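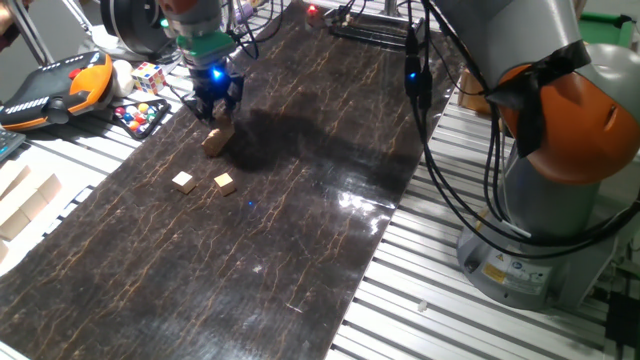 Faut-il refaire l'analyse de risques d'une cellule collaborative quand on change seulement la pince ?
Dès que l'outil, la pièce ou la trajectoire change, l'analyse est à reprendre, au moins pour les dangers touchés par le changement. Le marquage du bras seul ne couvre ni la pince, ni la pièce tenue, ni la table. C'est l'application complète qu'on évalue.

Question reçue trois fois depuis la rentrée, donc on la met en tête. La suite du numéro est consacrée aux règles de cellule, version remaniée, celle que tout le monde réclame pour les postes de prise-dépose du projet Sorisel. Rédigé vite, entre deux réunions. Les remarques par retour de mail, comme d'habitude.

Rappel des textes d'abord. ISO 10218-1 pour le robot, ISO 10218-2 pour l'application et l'intégration, toutes les deux révisées en 2025. L'ancienne spécification technique ISO/TS 15066, celle des limites de contact, a été en grande partie absorbée dans la partie 2. Donc si votre modèle de dossier renvoie encore uniquement à la TS, il faut le mettre à jour. Pas demain, maintenant. Côté européen, le règlement machines 2023/1230 remplace la directive 2006/42/CE à partir de janvier 2027. Les dossiers ouverts aujourd'hui risquent fort d'être bouclés sous le nouveau régime, prenez-le en compte dès la trame.

Et le mot « cobot » : à éviter dans les dossiers. Les textes parlent d'application collaborative. Un bras à effort limité qui tient une lame n'a rien de collaboratif, on est d'accord. Avec un cube en bois le danger est moindre mais il y a quand même des arêtes, et un point de pincement entre la pièce et le plateau à chaque dépose. C'est ce point-là qui manque dans la moitié des analyses relues chez Kirura cet été. On trouve la collision bras-tête, très bien, la collision coude-épaule, très bien, et rien sur les doigts de l'opérateur qui vient redresser une pièce de travers.

Règle proposée pour la dépose : vitesse réduite sur la fin de descente, effort surveillé, et pas de main sur le plateau tant que le programme tourne. La dernière partie est organisationnelle, donc faible. Elle ne remplace pas les deux autres. Si l'effort mesuré au contact dépasse la limite retenue dans le dossier, on baisse la vitesse et on remesure. On ne colle pas une étiquette de plus.

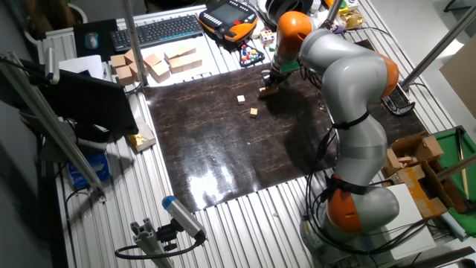 Même logique pour les câbles. Ce qui court le long du bras doit être tenu, avec assez de mou pour que le poignet aille au bout de sa course sans tirer, et pas assez pour faire une boucle où passer la main. Vérification à faire bras déplié puis bras replié, à vitesse réduite, une personne au boîtier et personne d'autre dans la zone. Les sangles textiles sont admises. Elles se détendent, donc contrôle visuel à la prise de poste et on resserre au besoin. Le ruban adhésif en dépannage, d'accord pour finir une journée, à remplacer ensuite.

Le boîtier d'apprentissage maintenant. Il reste à portée de main de la personne qui surveille, arrêt d'urgence accessible sans se pencher au-dessus du plateau. On l'écrit depuis des années et on le réécrit. La bonne position dépend de l'endroit où se tient l'opérateur, pas de la longueur du câble. Si le câble est trop court, on déplace le poste de surveillance ou on ajoute un arrêt d'urgence câblé du bon côté. Testé au début de chaque campagne, test noté dans le cahier avec l'heure et les initiales.

Sur la fréquence des contrôles, on a tranché. Contrôle complet de la pince tous les 1000 cycles : serrage des vis, état des doigts, jeu à la fermeture. Avant c'était « régulièrement », ce qui voulait dire jamais. L'équipe Trinis trouvait le chiffre trop bas, l'équipe Stöcker trop haut, on garde 1000 et on en reparle en janvier avec les relevés. 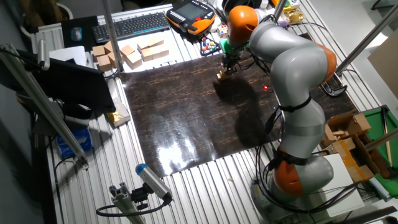
Prise-dépose de petits blocs en bois sur plateau à finition brillante.

Un mot sur les surfaces, parce que c'est le sujet qui revient le plus dans vos retours. Les plateaux brillants posent deux problèmes. Le reflet de l'éclairage sature une partie de l'image, et selon la position du bras l'ombre portée vient ajouter une deuxième zone à problème. Pour la vision c'est pénible. Pour la sécurité ça le devient dès qu'une fonction de protection dépend d'une caméra. Règle : aucune fonction de sécurité ne repose sur une caméra ordinaire de la cellule. Si on veut de la détection de présence, on prend un matériel prévu et certifié pour, avec le niveau de performance demandé par l'analyse, et on l'installe comme dit la notice.

Pour les caméras de travail, bonne pratique et non obligation : noter l'éclairage au début de la série, et refaire une image de référence quand il change. Sur les 76 séries relues pour ce numéro, l'éclairage n'était noté nulle part. Nulle part ! On ne peut rien comparer après coup. Une ligne dans le cahier suffit.

Pour les supports, les poteaux et profilés inclinés comptent comme des obstacles. Ils entrent dans le plan de cellule au même titre que le bras. Entre une partie mobile et un élément fixe, soit on laisse l'espace qu'il faut pour ne pas coincer quelqu'un (voir ISO 13854 pour les écartements minimaux), soit on limite l'effort et on le prouve par la mesure. Le support ajouté « juste pour la série » est le cas typique, il n'est sur aucun plan. Donc : tout ajout fixe = mise à jour du plan, même à la main, même moche.

Rangement. Les objets qui ne servent pas à la tâche sortent de l'enveloppe atteignable par le bras. Ceux qui servent à une autre tâche peuvent rester sur la table s'ils sont hors de cette enveloppe, en bordure, et stables. Clavier et souris tolérés en bordure aussi, mais la personne qui tape ne doit pas avoir les avant-bras dans la zone pendant un mouvement. Cartons au pied du robot : non. Ça gêne le passage, et le dégagement autour de la base doit rester libre pour intervenir. On sait que c'est la partie du texte qui va faire râler, tant pis.
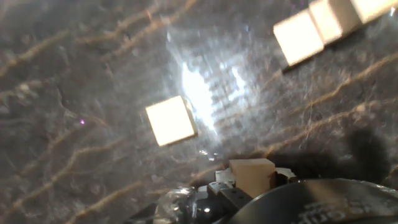

Thenmozhi Unnithan
Responsable sécurité des cellules et conformité, Kirura
1er octobre 2026

Je reprends la main sur la fin, pour la partie pince, qui est la mienne.

Les protections souples autour du mécanisme, d'abord. Un film plastique peut protéger de la poussière. Ce n'est pas un protecteur au sens de la norme, ça n'empêche pas un doigt d'entrer. S'il y en a un, il doit être bien fixé, ne pas pouvoir se prendre entre les doigts de la pince et ne pas masquer les vis qu'on est censé contrôler. Dans le dossier il apparaît comme accessoire de la pince, avec sa date de remplacement.

Ensuite la perte d'énergie. Que fait la pince quand le courant ou l'air tombe ? La réponse doit être écrite : elle garde, ou elle lâche. Pour un petit bloc léger, lâcher est acceptable dans la plupart des cas. Pour une pièce lourde ou coupante, non. Attention aussi au redémarrage, la pince ne doit pas bouger toute seule au retour de l'énergie. À tester avec la pièce la plus lourde de la série, pas avec la plus commode.

Les angles, enfin. Doigts métalliques anguleux, têtes de vis qui dépassent : tout ça réduit la surface de contact, donc la pression monte pour le même effort. Les limites se regardent en force ET en pression. Beaucoup de rapports ne donnent que la force, je les renvoie. Arrondir les arêtes, noyer les têtes de vis quand c'est possible, et mesurer avec la pince réelle montée, pièce en prise.

Pratique : la trame de dossier révisée est sur le serveur commun, dossier Sorisel, sous-dossier regles. L'ancienne trame reste lisible mais n'est plus acceptée pour les nouveaux dossiers. Il y a quelque 460 fiches de contrôle à reprendre dans l'ancien format, on ne vous demande pas de les ressaisir, seulement de passer au nouveau à la prochaine échéance de chaque cellule. Les 57 fiches sans signature, par contre, me reviennent signées avant la fin du mois. La liste est dans le même sous-dossier.

Il manque encore la partie formation des opérateurs, pas eu le temps, ce sera pour le prochain numéro. Si vous avez des supports qui marchent bien, je suis preneuse, même en vrac. Et signalez-moi les coquiles, il doit en rester.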